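2022-10-03
Laundry chore, bench notes, Priltholm room
Entry: Karabo Potgieter

Task under study is the short one: striped garment out of the basket, onto the board, flat, folded, back in. Joubert is the name of the folding policy, Burar the one that only picks and places. Both are trained from demonstrations with the hand-held grippers, so anything the operator can't do with two jaws, the policy won't do either.

Operator notes first. Reaching into the basket is the slow part. Folded cloth presents a stack of edges and the jaw takes however many it happens to close on. The rule since July is to go in from the side with the left, lift one corner clear of the rim, and only then bring the right across. The right stays open and waits. Two jaws in the basket at once gets a knot. 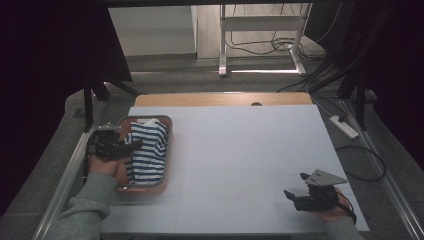
Joubert was scored in July on 100 starts with the garment already on the board. It finished 90 to a standard I would accept in a drawer. Started from the basket, same garment, it finished 25. Failures from the basket sort as follows:

- took more than one layer, whole garment came out as a lump
- took the rim lining with the cloth and dragged the basket
- lost the corner during the handover

The first is most of them. I don't think more demonstrations of the same kind will fix it. The wrist view is poor at the moment of closing, cloth fills it and the layers look alike. Chaltu wants a small rubbing motion before the close to separate layers, as one does with a thumb. Worth trying. It needs pads with more grip at the tip and a force reading we don't have.

Pads: check the tip edges before each session and log any wear. A ragged tip catches knit. Spares are in the Rundilano drawer, second from the top, under the hex keys. Please put the empties back so I can reorder.

The return leg is in better shape. Putting cloth into a container is forgiving, and Burar does it well as long as the approach clears the rim. When the target is on the floor the arm comes in steep and one finger goes inside the wall and the other outside. If it closes there it grips the rim. Added a check: no close command until both pads are on the same side of the wall. Threshold set at 3 cm, may be too cautious.
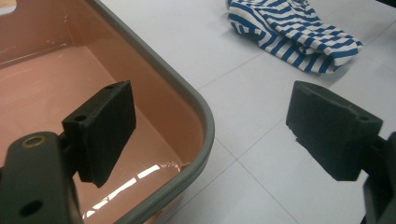 Lwazi asks why we bother with the rim at all, when a household could be told to use a flat tray and the whole class of failure would go away. His view is that people rearranged their kitchens for the dishwasher and will do the same here. Éabha disagrees in the margin of the July sheet: "A tray doesn't get carried up the stairs with the washing in it. Keep the rim."

I am with Éabha for now. If the chore only works on our furniture we should report it that way.

Current answer to "can it do the laundry": it can fold one kind of garment from a good start, and it can put things away in an open container. It cannot yet be left alone with a basket.

To do
- rubbing motion, scripted version first, Chaltu
- lower the rim threshold and rerun the floor starts, me
- second garment without stripes; I suspect Joubert lines up on them
- ask Vusumuzi whether the July scores counted restarts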